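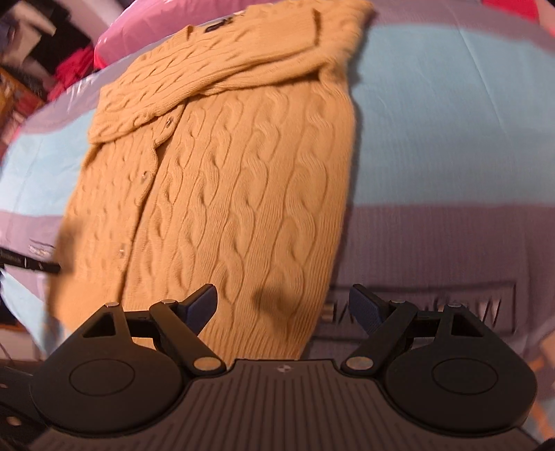 A cable-knit cardigan, folded lengthwise on the bed.

Every November my aunt, Celeste Carvalho, brings her knits down from the closet and gives each one an afternoon on the bed (she has 17, and she's fond of them all!). 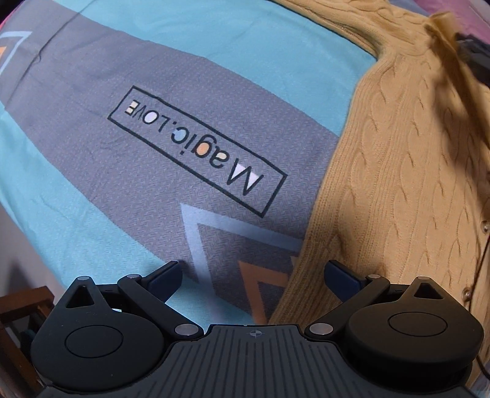
Cable knit needs room, she says, and a hanger will only drag the shoulders down. So she spreads it over the bedding, mustard yellow against turquoise and gray, and smooths along the twists with her palm. 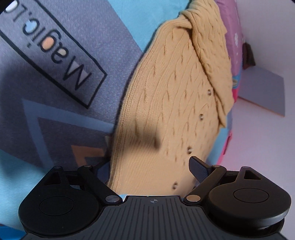

Then the sleeves come in, one after the other, never pulled tight, and she stops to tell me where she bought it, a little shop in Cotcombe.
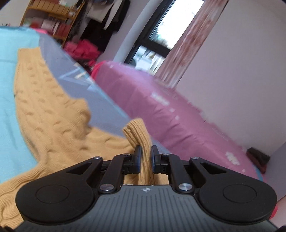

Buttons are checked last. She keeps spares in an old Amaral cookie tin, and finding the right one can easily take us until supper.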